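KIT WATCH

Findarwood wants to clear your break room table

October 4, 2019

The pitch for the Sanuder tabletop kit fits on a postcard. You get two arms, a pair of grippers and a software license, and the thing tidies up after lunch. Cups and cans go in the bin, plates go on the tray. Findarwood, which sells it as a monthly service and not as a purchase, says a site can be up and running in 3 days.

We have been reading the brochure, the contract and the support pages for a few weeks now, and we still have more questions than the sales office has answers.

Start with the number on the front cover. Findarwood claims 83 percent of items are "correctly sorted on first attempt." Correctly according to whom? The footnote says the test used a house set of 28 items, and the list of items is available "on request." We requested it. We got the brochure again, as a PDF this time. A set that small can be learned by heart, and any buyer should want to know how the kit does with the things their own people leave behind, including the stuff that has been stepped on, folded or half stuffed inside something else.

The footnote also doesn't say what happens to the other 17 percent. A cup left on the table is a small problem. A plate dropped in the trash is a bigger one, and it costs money if it happens every week. Those two mistakes are counted the same way, as far as we can tell.

Then there is speed. The brochure has no figure for it at all, which in our experience means the figure is not flattering. Ask for a full table, start to finish, with a clock running and no one touching anything between items.
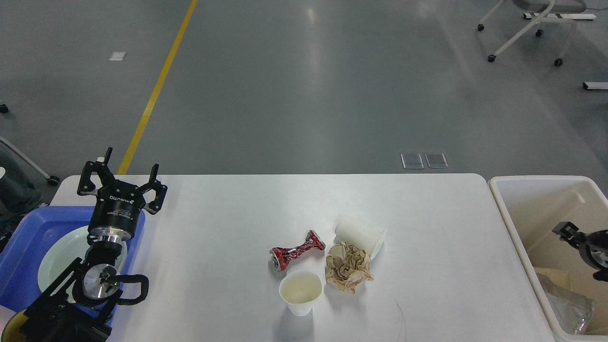

Wynne wrote in after our short notice last issue to say we were being too hard on it. The point of a service like this, Wynne argues, is that it can work slowly at night when the room is closed, so it hardly matters if a table takes a minute or an hour. Fair enough. But the contract limits running to staffed hours unless the customer signs a separate waiver, and that waiver moves the cost of breakage onto the customer. If night work is the selling point, it ought to be in the standard price.

Crumpled paper and tipped cups are a reasonable thing to practice on. Anyone who has worked with grippers knows that a squashed can is harder to pick up than a new one, and that a light paper cup can slide away before the fingers close. So we'd like to see mess in a demo. We'd also like to see liquid in the bottom of a cup, a fork on a plate, a napkin stuck to the table. The support pages say cups "should be emptied before operation." By whom? If a person has to walk over and empty the cups, that person could carry them to the bin on the same trip.

The bin is its own story. Sanuder does not tie off, lift or replace a bag, and the support pages list a full bin as a stop condition. The tray has to be carried away by hand too.

None of this makes it a bad piece of engineering. Two arms sharing one small table is not easy to do well -- we have seen more expensive systems make a mess of it. Our trouble is with the word "unattended," which shows up on nearly every page and doesn't match the terms at the back.

Findarwood says a software update is coming in November and that the item list will be "greatly expanded." Futport has agreed to take a trial unit after that and let us watch. We have asked to bring our own trash.

Readers thinking of signing before then should ask for the waiver text in writing, and check the notice period. Ours said 3 months.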